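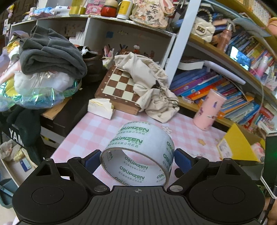 Hand-held gripper closing on a roll of packing tape, desk task. Free for press use, credit Nolusero.

PRESS RELEASE -- for immediate use
Salthorpe, 13/08/2025

Nolusero opens order book for hand-held grippers, with a buying guide for small teams

Nolusero is taking orders from today for its two-finger hand-held gripper, sold singly or in packs of 6. Deliveries start in September. Same day, the firm puts out a free planning guide for workshops, colleges and small packing firms that want to try robot handling but have not yet bought an arm.

The idea is simple enough. Buy the hand tools first, record your own people doing your own jobs, then decide on the arm. Most buyers do it the other way round and the budget is gone before anyone has picked up a box.

"We kept getting the same phone call," said Agnes Niven, head of sales at Nolusero. "Arm paid for, sat in a corner, no money left for the training data. So we wrote down what to spend and in what order. Should of done it a year ago."

The guide covers:

Tools -- how many per shift, and why to keep one spare
Fingertips -- treat as a consumable, own budget line
Storage and upload -- the cost people forget
Staff time -- the biggest cost by far, count it properly
The arm -- last, and maybe leased

Salthorpe packing firm Tosh has been working from an early draft. It bought 4 grippers out of its small equipment budget and set a target of 1,000 recordings per task before any talk of an arm. Tasks are everyday ones, tape, cups, cartons, bags, done on ordinary cluttered desks and benches.

"I had a figure in my head for the whole project and it was wrong," said Gillespie MacRitchie, operations manager at Tosh. "Hardware I had too high. People's hours, far too low. Better to find that out on paper."

Tosh will make its decision on an arm once the first tasks are recorded, and has put nothing aside for it yet.

Vasiliki Fragkou, who wrote the guide, said buyers should ask any supplier three things before signing: what the spares cost, who owns teh recordings, and whether the fingers on the hand tool match the fingers on the arm. "If they don't match, budget for doing it twice."

The first 100 orders come with a spare set of fingertips. Education buyers can pay on invoice. Printed copies of the guide on request, otherwise download from the Nolusero site.

Loan units for review -- limited, first come first served, please give a delivery address and the dates needed.

ENDS

Press contact: Morven Kinnear, Nolusero press office, Salthorpe
Orders and quotes: ask for Agnes Niven's team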